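Wanted: two people to help finish a house robot before it finishes us

Brellgate is a shared workshop at the back of a former tile showroom. We have a lathe, a drill press that pulls to the left, a very good kettle, and a robot called Ukar. Ukar has two arms, one large round body and the confidence of a teenager with a learner's permit. Most of its education takes place in simulation, where the doors are free and you can put the dresser back with a keystroke. The hardware is on a bench in the workshop with its covers off.

We are looking for two participants for the next stretch of the build, starting in July. One will work mainly on the simulated house, the other mainly on the grippers. In practice you will both do both, and somebody will also have to sort the screws.

Where things stand

Doors have eaten most of our spring. A door is a simple machine that people learn to use before they can talk, and Ukar has been at it a good while longer. Double doors are worse, as each arm has its own opinion about when to pull. The room past them is set up as a living room, with a table to steer around and a television Ukar has so far shown no interest in.
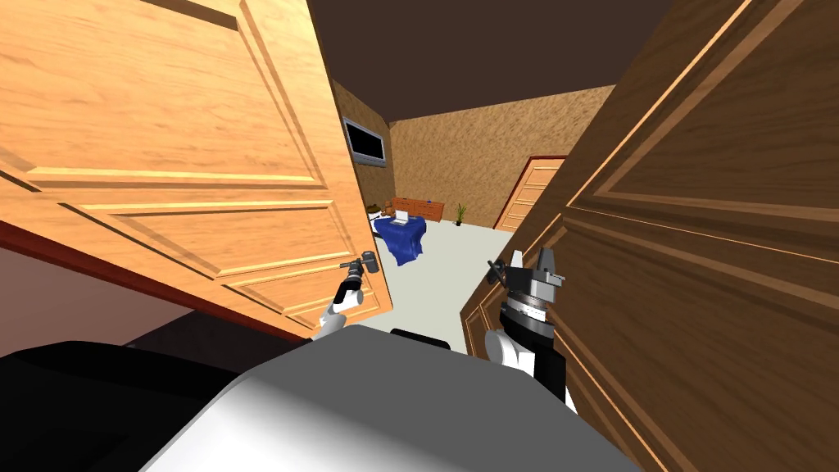 Both arms at work on the double doors, with the living room beyond.

The other half of the job is holding on to things. Upright cylinders are our current subject. They are dull, they roll when dropped, and every house is full of them in one form or another. We want Ukar to pick one up, keep it vertical, carry it somewhere sensible and let go of it on purpose. The letting go is going better than the on purpose.

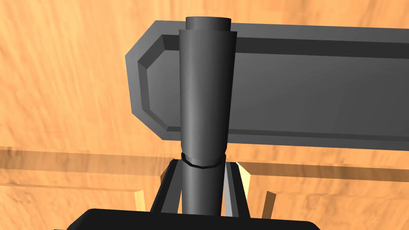 Render: Bożena Zalewska / Brellgate workshop

Who should write to us

For the simulation place, you should be able to read other people's code without sighing so loudly that they hear it. You'll be building rooms, fixing hinges that swing through walls, and working out why a run that was fine at lunch is a disgrace by dinner. Some experience with a physics engine is useful. We don't mind which one, and we will complain about ours regardless.

For the gripper place, we'd like someone who has made a mechanical thing that moved, at least once, in roughly the direction intended. You'll cut and fit finger pads for the real hand, measure how they wear, and get those numbers back into the model. Our motor drivers are Hilteo boards, bought secondhand and documented mainly in the memory of Ching-wen Tse. Part of your job is to get it out of her and onto paper.

You don't need a degree for either. Hobbyists, students, retired machinists and people who just have a garage are all welcome. You do need to be over eighteen, on account of the lathe.

What you'd be signing up for

Two evenings a week in the workshop, from 6:30 until people start putting tools back in the wrong drawers. Simulation work can be done from home between times. We plan on 12 weeks, and we have planned on things before.

The target is 1000 simulated door openings with the final controller, logged and kept, including the embarrassing ones. We are at 528. After that the arms go onto the real base and we try it on the storeroom door, which has been warned.

What you get

There is a stipend of $528 per person, paid in two halves, and yes, we noticed that it matches the number above. It comes from what was left after we bought the arms. You also get a key, a shelf, use of all the machines once you've had the safety talk, and your name in the build log. Anything you make for yourself on your own time is yours. Anything you make for Ukar belongs to Ukar, though we publish the drawings.

Coffee is provided. The Lai bakery next door sells us yesterday's buns at a price we have agreed never to discuss with the other tenants.

How to apply

Send a page or less telling us which place you want and describing something you built that didn't work. Tell us what you did next, even if you put it in a closet. Photos are fine, and so is a pencil sketch. Please leave out the resume unless it's funny.

Notes can be dropped in the box by the workshop door or handed to Ching-wen, who reads the gripper ones. Bożena reads the simulation ones. If you can't decide, address it to both and they'll argue it out over the drill press.

Everyone who writes gets a reply. If we'd like to meet you, we'll ask you in for an hour at the bench. Closed shoes, please, and tie back long hair.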